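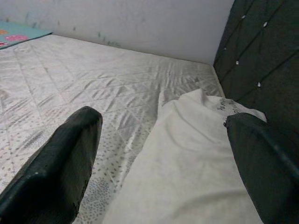
How to clear and freshen a bed before you make it again

A bed in a small room becomes a shelf very quickly. Before you put new sheets on it, take everything off and give the mattress its own cleaning. I do this in August and again in winter.

What you need: a vacuum cleaner with the soft brush, two cloths, a bowl of lukewarm water, mild soap and 400 g of baking soda.

Step 1. Take away the small things first. Books go back to the shelf, closed and standing. Play mats should be wiped on both sides before they are folded.

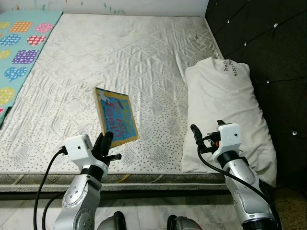
Picture book and play mat still to be put away; the pillow stays until the next step.

Step 2. Take off the pillow and shake it well near a window. If it has lettering on it, turn the cover inside out for washing.

Step 3. Look at the floor beside the bed. In a narrow passage the dust collects along the side of the mattress, so I sweep there before I start with the top.
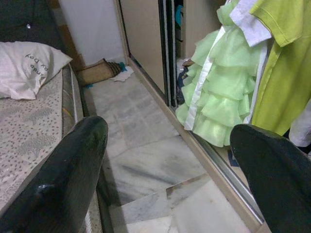
Roll up any mats and pick up the paper scraps, then sweep towards the door. Do not wash the floor yet – you will walk on it many times.

Step 4. Vacuum the mattress slowly, following the lines of the quilting. Go along the piped edge also.

Step 5. Spread the baking soda thinly, wait 9 hours and vacuum again. For grey marks, use a cloth with very little soapy water.

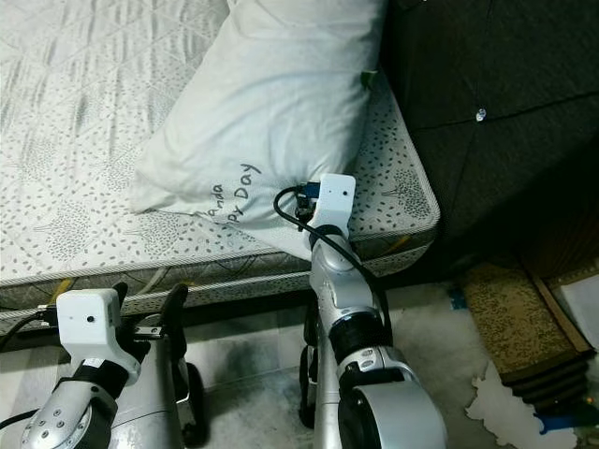
Pillow on the quilted mattress, with the tufted panel beside it.

Step 6. Wipe between the buttons of the headboard with a dry cloth. Water can leave rings on dark fabric.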